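Products > Bathroom & Laundry Rough-In > Wall Boxes > Judiveck Recessed Laundry Box

Judiveck Recessed Laundry Box

The Judiveck Recessed Laundry Box is a wall-mounted housing that brings the hot supply, cold supply and waste connection for a clothes washer together in a single recess. It is installed between studs during rough-in and finished with a snap-on trim frame after the wall lining has been completed and painted. The valves and the hose connections sit behind the finished wall surface, so the appliance can be pushed further back than is possible with surface-mounted taps.

The product is supplied by Workusau to plumbing contractors, builders and building owners. It is suitable for apartments, single-family homes, student housing, care homes and shared laundry rooms. It is not suitable for outdoor use, for installation in a floor or ceiling, or for the discharge of anything other than appliance waste water.

How the box is supplied

The Judiveck is supplied in two stages. The rough-in pack contains the molded box body, two quarter-turn valves, the waste tailpiece, the side mounting flanges and a disposable cover that keeps plaster and paint out of the recess. The finish pack contains the trim frame, the hose clip, two color rings for the valve handles and the user leaflet. The two packs are ordered separately so that finish parts do not need to be stored on site during construction. One finish pack is required for each rough-in pack.

Box bodies are available with the waste outlet on the left, on the right or in the center. Valve positions are the same in all three versions. A body cannot be changed from one version to another on site, and orders should state the version required for each wall. Where the drawings do not show the outlet position, the center version is normally selected.

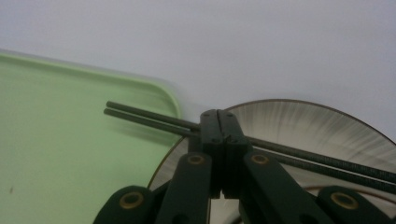
Hand-held gripper with two thin dark green rods clamped in its jaws.

Box body

The body is molded in one piece, with no joints or seams in the base of the recess. The base slopes toward the waste outlet so that minor drips from a hose connection run to the drain. This slope is intended for small amounts of water only. It will not contain the flow from a failed hose, and the box must not be treated as a substitute for a floor drain or a leak detection device where the local code requires one.

The opening is 200 mm wide. The side flanges can be reversed to suit timber or steel studs, and they carry elongated holes that allow the body to be moved forward or back before the screws are tightened. A raised line molded into each side of the body shows where the face of the finished wall lining should fall. Installers should set the body to this line. A body set too deep will leave a gap behind the trim frame, and a body set too far forward will prevent the frame from closing against the wall.

Valves

Both valves are quarter-turn valves with metal bodies and lever handles. The hot valve is placed on the left as standard. Each valve is held by a locking nut on the underside of the box and can be replaced from the front of the wall without removing the body. The valves are rated for a continuous supply temperature of 60 °C. Where the hot water system operates above this temperature, a tempering device must be installed upstream.

Water hammer arrestors are not included in the rough-in pack. They may be fitted between the valve and the supply pipe using the standard thread. Most washing machines use fast-closing solenoid valves, and Workusau recommends that arrestors be fitted on both lines in multistory buildings and wherever the supply pipes are fixed directly to framing.

Waste connection

The waste tailpiece accepts 40 mm pipe and may be solvent welded or connected with a compression fitting. The trap and the standpipe are by others. The height of the standpipe above the trap must follow the local plumbing code and the instructions of the appliance manufacturer. If these two requirements do not agree, the question should be settled with the inspecting authority before the wall is closed.

The drain hose enters the waste outlet through a flexible collar that holds the hose loosely and allows air to pass. The collar must not be sealed with silicone, tape or any other material. A sealed hose can siphon the machine during the wash cycle and may also pull water from the trap.

Trim frame

The trim frame clips to the body at its four corners and covers the cut edge of the wall lining. It is supplied in white. It can be painted with ordinary water-based wall paint after light sanding. Frames that have been painted to match a wall should be marked on the back before they are removed for maintenance, as small differences in fit may develop over time.

An optional hinged door is available for use in hallways, kitchens and other rooms where the valves would be in view. The door fits over the standard frame and does not require additional fixings. It has a notch along its lower edge through which the hoses pass. The door has no lock and should not be relied on to prevent access by children.

Installation notes

The following notes are a summary. The complete instructions are packed with each rough-in pack and must be read before work begins. Installation must be carried out by a licensed plumber where this is required by law.

The box should be located above the highest point of the appliance, or to one side of it, so that the valves can be reached without moving the machine. It should not be located directly behind the machine. Electrical outlets must be kept outside the stud bay in which the box is installed unless the local electrical code permits otherwise.

Supply pipes should be supported within the wall so that no load is carried by the valves. Pipes must be flushed before the valves are connected. The system should be pressure tested with the valves closed, with the disposable cover removed so that the connections can be inspected, and held under pressure for 60 minutes. The cover is then replaced and stays in position until painting is complete.

In a wall that carries a fire or acoustic rating, the standard Judiveck body must not be used by itself. Any opening in a rated wall must be protected by a system that has been approved for that purpose. Contractors should obtain written advice from the project designer in these cases.
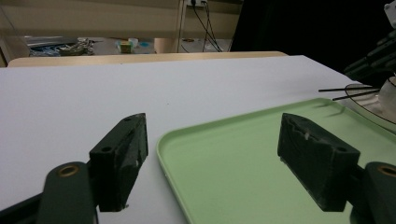
Boxes placed back to back in a party wall are a common source of complaint about noise and should be avoided. If two laundry areas must share a wall, the boxes should be moved to separate stud bays, with insulation fitted around each body. The insulation must not cover the locking nuts or press against the waste tailpiece.

Care and maintenance

The recess may be cleaned with a soft cloth and mild dish soap. Abrasive pads, bleach and solvent cleaners should not be used on the body or the trim frame. The valves should be turned off and on twice a year to keep them moving freely. Occupants should close both valves before any long absence from the home.

Washing machine hoses are not part of the product. They should be inspected regularly and replaced at the interval given by their manufacturer, or sooner if there is any sign of swelling, cracking or corrosion at the couplings.

Replacement parts

The following items are held as spare parts and can be ordered singly: hot valve, cold valve, locking nut, flexible collar, hose clip, color rings, trim frame and hinged door. The box body is not offered as a spare part without the rest of the rough-in pack. Valves from the earlier Judiveck surface bracket do not fit the recessed box. Customers who are unsure which version they have should send the marking molded on the inside of the upper wall of the recess.

Ordering and delivery

Rough-in packs are shipped in cartons of 12. Finish packs are shipped in cartons of 12 or singly. Mixed cartons of left, right and center bodies are available on request but are made up by hand and may take longer to leave the warehouse. Orders are dispatched from Melside. Orders for more than some 40 cartons are delivered on pallets, and the customer must provide suitable unloading equipment at the delivery address.

Trade customers may also purchase the Judiveck through Bailly, which stocks the center version at its trade counters. Left and right versions can be ordered through the same counters for collection. Prices for project quantities are available from Workusau on written request and stay open until the end of the following month.

Goods should be checked on arrival. Damage to cartons must be noted on the delivery slip before it is signed. Unused packs may be returned in unopened cartons with prior agreement. Opened rough-in packs cannot be accepted for credit.

Warranty

The box body and the valves are covered for 60 months from the date of purchase against defects in material and manufacture. The trim frame, the door and the flexible collar are covered for 12 months. The warranty does not apply to products that have been altered, installed in a manner contrary to the instructions, or exposed to frost. Proof of purchase is required for all claims.

Technical support

Questions about selection, wall construction or connection to existing pipework should be directed to Tegwen Griffiths, Technical Services, at the Melside office. Inquiries should include the wall type, the pipe material and a sketch or drawing of the laundry area. Installation drawings for all three versions are available from the same office in print or as electronic files.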